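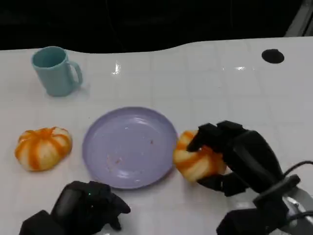
Tabletop demonstration, Groden open day: right hand holding one of two striped orange items beside the lavender plate.

We use cookies to improve your experience on this site. Accept all | Manage preferences

Groden Open Day Recordings — Data Card

Summary
The collection holds 1372 recordings made at the Groden open day in October, when visitors to the Norkitz hall watched a two-handed robot handle food and tableware. It is maintained by Carolina Arruda. Enquiries about licensing should be addressed to Talha Tarar.

Contents
Recordings are stored in two folders, morning and afternoon. The afternoon folder contains 530 recordings. Colour names in the labels follow Canadian spelling.
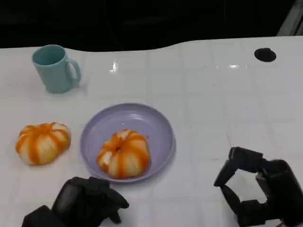

Labels describe the state of the table at the final moment of each recording. An item counts as placed when it rests inside the rim of the plate and no hand is touching it. The orange on the lavender plate meets this rule, while the one on the table to its left is labelled "loose". The mug is labelled as a background object throughout.

Known limitations
Lighting glare on the tabletop was not corrected — users training on colour should take note. Visitor speech has been removed.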